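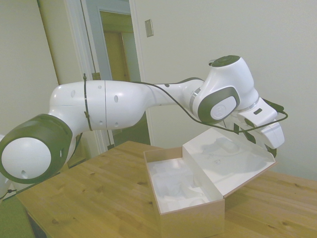 Parallel jaw on the arm, over the divided carton. Cable strap is at the near end of the long link.

Parallel jaw or suction for boxes with inserts?
Posted by struan_menzies, August 2025

Hi all, long time reader and only an occasional poster, so please bear with me while I ramble a bit. I've been going back and forth between two grippers for picking small parts out of open cartons (and putting them back again, which is the harder half of the job). One is the white parallel jaw in my photo, which is a Daltlow, and the other is a Kurkell single-cup suction head that a former coworker very kindly sold me for next to nothing.

The cartons have a white insert with a raised divider, so there's a front section and a back section, and the lid folds open to one side and stays there. I did 80 picks with each, same parts, same carton, same lighting as best I could manage. The jaw dropped three. The suction cup dropped 11, nearly all of them from the back section, where it has to come down close to the divider. I was so ready for the cup to win this one!

What I don't love about the jaw is that the fingers need room on both sides of the part, and the housing is boxy enough that I have to think about the lid on every approach. Has anyone found a finger shape they like for this?

lachlan_f
Nice setup Struan, and thanks for running real numbers on it. I'd go easy on the suction cup though. A single cup on a small part is asking a lot, and 11 drops sounds to me like a leak or a cup that's too big. What's the diameter? I ran a 26 mm cup on shampoo samples for months and was miserable the whole time, then went down a couple of sizes and hardly touched it again.

struan_menzies
Oh, that's interesting. Mine is 26 mm too! It came with the head and I never thought to question it. I'll order a smaller one.

Senga H.
I'm going to disagree with Lachlan a little, with love. We tried every cup in the Pinden catalog (my desk drawer still rattles with them) and the trouble in divided boxes was always the same: the cup lip catches the insert before it seals on the part. A smaller cup helps, sure, but then you lose holding force and you're back to moving slowly. Narrow fingers, about the width of a pencil at the tip, with a thin layer of silicone. That's what we settled on back in March and I haven't been tempted since.

Also, and please take this as the friendly nagging it is, I'd look at that cable. You have it sagging under the wrist and then coming around to the connector on the right side of the gripper. If you roll the wrist far enough to reach the back section, that loop is going to find the lid sooner or later. Ask me how I know.

lachlan_f
Senga, "slowly" is doing some work there. My cell isn't in a hurry and I suspect Struan's isn't either. But you're right about the cable, I'd add a second tie out past the elbow.

struan_menzies
No hurry at all, I'm happy if it gets through a carton while I drink my coffee. I left the loop long on purpose so the wrist could turn freely, but I take the point, and I'll try one more strap and see how much slack I can give up.

tmbeki
Can I put in a word for the jaw as it is? I print fingers for mine in PETG and a pair costs me less than a sandwich. Before you spend on cups, try offset fingers, so the tips sit forward of the housing and the body clears the lid. Mine are on the Lennox mount pattern but the holes are easy to move. Happy to send the file. One warning, longer fingers do flex, so bring the grip force down and check that your parts aren't twisting when you lift.

anneliese_k
Thaddeus, what's your payload with those? I went long on a similar pair and anything over 430 grams started to tilt.

tmbeki
Nowhere near that, my parts are little things. At 430 I'd want aluminum, or at least a rib down the back of each finger.

Senga H.
Seconding the rib. And silicone on the tips, I will keep saying it.

struan_menzies
You are all wonderful, thank you. Thaddeus, yes please to the file. I'll print a pair of the offset ones with Senga's silicone, put the smaller cup on the Kurkell so that Lachlan gets his fair hearing, and do another 80 picks each. I'll post the counts in this thread, front and back sections listed separately this time.

lachlan_f
Fair hearing accepted. Check the hose fittings while you're in there.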